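Keeping Lusus Running: Setting Up and Looking After a Two-Armed Robot Cell

Second-year group project report, Halliday Building robotics lab

Introduction

Our group was given charge of Lusus from the start of term until the end of May. Lusus is the lab's two-armed robot, and before this project none of us had done more than watch it through the door. The task was to get the cell into a state where other groups could book it and trust it, and to write down how we did that. We loved this project, and we hope some of that comes through between the torque settings.

The cell

The left arm carries a hand with fingers and the right arm carries a two-finger gripper. Both work over one white table. Having different tools on the two sides makes the cell much more interesting to look after (and twice as much to learn!), as the hand and the gripper go wrong in completely different ways. The hand loses its zero position, so a finger that should be straight ends up slightly bent. The gripper keeps its zero very well, but its pads wear.

Setting up

We began with the table. If it moves, every saved position is wrong, and ours had been nudged many times. We lined it up with the base again, locked the feet and marked the floor with tape. Next came the home positions for each arm, and then the cables. The cables took far longer than we expected. The loop at each wrist has to be long enough for the joint to turn all the way, and short enough that it doesn't catch on the table edge. We ran both arms through their full range at 4 per cent speed with one of us on the stop button, moved the clips, and did it again until we were happy.

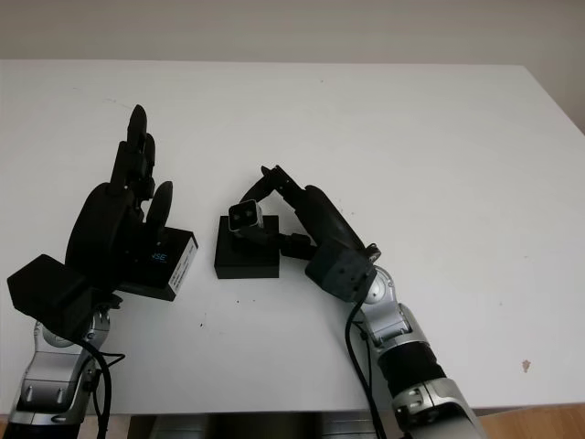
For the checking routine we wanted something small and repeatable, so we settled on picking up a cube from the top of a block. A cube shows up a crooked gripper very quickly. If one finger touches early, the cube slides or turns before it is held, and you can see it happen without any instruments. We wrote the routine in Fetard, the department's own scripting tool, which let us log the motor current on every grasp as well.

Results

We ran the routine 100 times before doing any work on the gripper, and the cube was placed correctly 80 times. Nearly all the failures had the same cause: the pad on one finger had worn down at the tip. We fitted a new pair from Esberg, tightened the finger screws evenly and ran the set again. This time 4 placements failed, all of them near the beginning, and we think the new pads needed to bed in. Seeing that second log come up was the best afternoon of the project.

Upkeep

We now wipe the pads before each session, check the wrist screws by hand and look along both cables for rubbing. The hand is re-zeroed every morning. Pads are changed at 2,000 grasps, a figure we chose from the current logs and would like the next group to test properly.

What we would do differently

We should have started logging on the first day. We also changed the pads and tightened the screws in one go, so we can't say how much each helped. The left hand got less attention than it deserved, and a routine for testing its fingers one at a time is the first job on the list we have left in the cell folder.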